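4 min read

We use cookies to remember your preferences. By continuing you agree to our cookie policy.

The great board book cull (and why it failed)

January 30, 2025

Well, I promised you all a tidy house by the end of the holidays, and I have a tidy half of one shelf to report. I'll take it!

The plan was to go through the baby books. My youngest starts school in September and can read the back of a cereal box well enough to ask awkward questions about riboflavin, so I figured we were done with anything you can chew. I brought the lot up from the basement in two Maketti totes (the blue ones with the lids that never quite click) and counted 85 books. Eighty-five! I had guessed maybe thirty.

I made three piles on the kitchen table: keep, pass along, and beyond saving. Within ten minutes the keep pile had fallen over, and I was sitting on the floor reading a story about a duck to myself, in the voices.

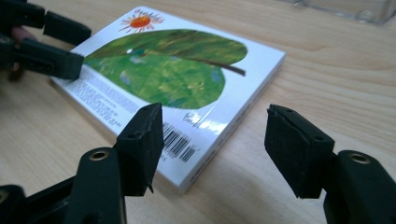
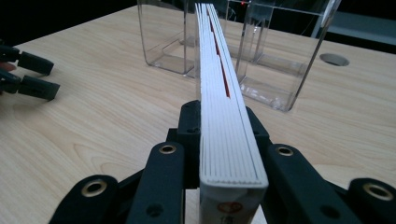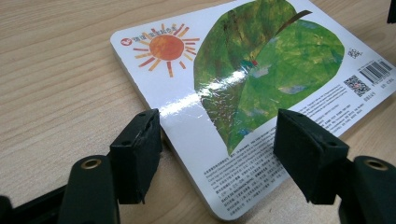
What I'd forgotten is how much of those years was the same four or five books, over and over, at the end of days when I could barely string a sentence together. I can still recite the one about the tractor from start to finish. I did it in the dentist's chair once to keep calm. My oldest, who is now taller than me and communicates mainly by shrugging, walked past the table, picked up a counting book with the corner gnawed off and said "oh, I loved this guy," and then took it up to his room. So that one's a keep, I guess.

I did get somewhere in the end. 63 books went into the pass-along pile, and the Gillstead library branch is happy to have them for the little reading nook by the radiators. They like board books wiped down first, so I spent an evening with a damp cloth and a bit of dish soap, wringing it right out so the cardboard wouldn't swell. Stubborn crayon came off with a dab of baking soda paste. Stickers are another matter. I tried the hair dryer trick some of you swear by, and it worked nicely on the paper ones and made a terrible mess of the puffy ones.

A few of you wrote after the last newsletter to ask where we were finding books in other languages. Mostly the Wimari swap in the church hall, where the grandparents bring wonderful things and will happily read them to your kid if you look at all uncertain. We never understood every word and it didn't matter a bit at bedtime.

As for the ones that stayed, they're on the low shelf by the back door, next to the boots, where visiting toddlers can haul them out. The totes are back in the basement with the skates in them. Next up is the puzzle cupboard, and I already know there are pieces missing, so if you have a good use for half a jigsaw of a lighthouse, hit reply and tell me!

You're receiving this newsletter because you signed up on our site. Unsubscribe any time.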